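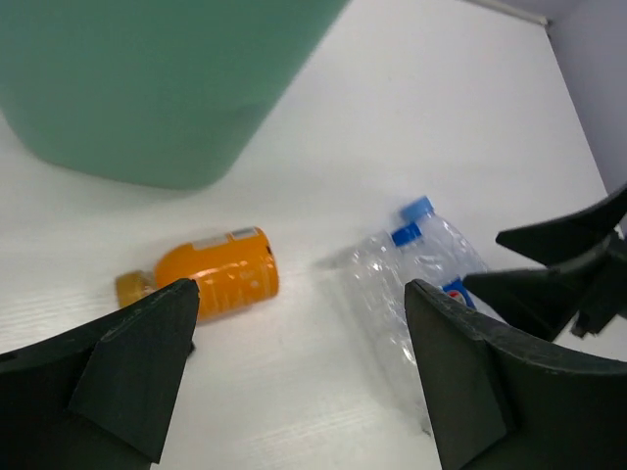 Kenza Ezzat told us in her second interview that she had stopped rinsing containers once the fortnightly pickup began, as she did not believe the depot at Erraji could tell the difference. Similar views came up in 11 of the 35 households interviewed in Arna.

Figure 3. Orange plastic bottle and green plastic bin.

Print this page | E-mail this article

4.2 Rinsing and sorting at home

Survey forms were mailed to 1090 addresses in August. Households that rinsed containers usually did so while washing up, and few ran the tap for that purpose alone. Labels were a separate matter. Most respondents left them on, and several were unsure what the council leaflet asked for. The older leaflet, still on many fridges, told residents to remove them; its replacement does not mention labels at all.

Distance to the kerb had little bearing on the answers. Storage space did. In the 20 flats without a balcony, bottles were more often put in with general rubbish, particularly in the warmer months when residents complained of smell. Ruggiero and Henare report the same pattern for Nimura, although their sample included no rented homes.

Search this journal Enter keywords Go Advanced

Contact the editors | Copyright the authors | Back to top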